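Clearance

The gripper came down over the line where the wood floor met the carpet, and Marisol Arboleda wrote the time in the log: 4:37.

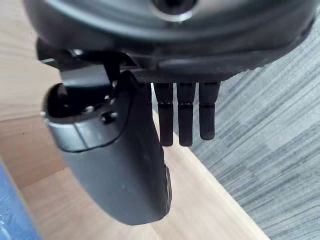
Run 13

The club had one rule for the Clistau qualifier. The arm had to hold its position for three minutes with no correction from the bench. On run 12 it had sagged 2 millimeters and the finger had touched the wood.

"Cap screws," said Pylyp Kravchuk.

"Both torqued. I did them before lunch."

"Then it's the shoulder."

She didn't want it to be the shoulder. The shoulder was a Maksymiv unit, out of production, and the spare had gone to the Plamudgate team in July in exchange for a motor driver that failed within a week. She entered the hold command. The current reading climbed, settled, and stayed level.

Pylyp lay down on the carpet with his cheek against the wooden edge strip and looked along the floor at the fingertip.

"One minute," she said.

He didn't answer. In the hallway someone was dragging chairs. At two minutes the current rose slightly and she put her hand near the stop button, then took it away again.

"Three."

"It moved," said Pylyp.

"How much?"

"Less than before."

She wrote that down, crossed it out, and handed him the feeler gauge. He measured twice and read her the same number both times. She entered it under run 13 and reset the clock for the next one.

Cirkena Stories | Contact the editors | All rights reserved | Back to top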